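Pelleo Pad Service Kit for Hand-Held Grippers: Review

Price paid: $37
Used for: finger pad changes, linkage checks, cleaning

The Pelleo kit is a small zip pouch with the things you need to keep a two-finger hand-held gripper in working order. You get a pair of hex drivers, a tube of medium threadlocker, a stiff nylon brush, lint-free wipes and 2 sets of spare pads. We bought ours in October and have kept it in the bag with the gripper ever since.

Pad changes are the main reason to own it. The drivers fit snugly and the handles are short enough to turn with the jaws open. Take both old pads off before fitting either new one, and start all the screws by hand. A full change took us 37 minutes the first time, mostly because old adhesive had to be scraped off the fingers. It goes faster now.

The brush is better than it looks. Ridged pads hold lint in the grooves, and bedding and clothes shed a lot of it. We brush after every 70 grasps and wipe at the end of a session. Paper cards and thin plastic bags are where a dirty pad shows up first, so we test on those before putting the tool away.

The threadlocker is fine, but the nozzle is too wide for linkage bolts. Put a drop on a scrap of card and pick it up with a toothpick. Keep it off the pivots. If the jaws feel stiff after tightening, back the bolt off a little and close them by hand a few times before you power up.

The instruction card is poor. It shows the pads in one orientation only and says nothing about matching left and right. Check that the ridges line up with the jaws closed. The Gristthorpe kit has a better card, but it comes with no spare pads.

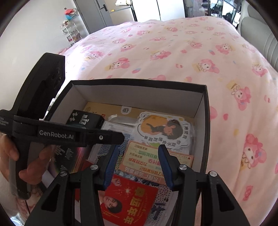

Jaws open over a box of small goods, with blue ridged pads on both fingers. 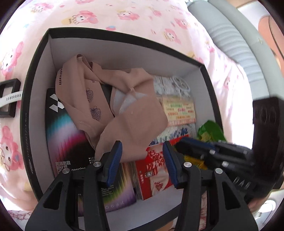
Dranthorpe Bench Reviews | Staff review | June 2026

The pouch zipper is weak and ours has started to split at one corner. Pelleo sells refill pads separately, so the pouch is the only part we expect to replace. Buy the kit if you run one gripper. For several, get a decent set of drivers and order the refills.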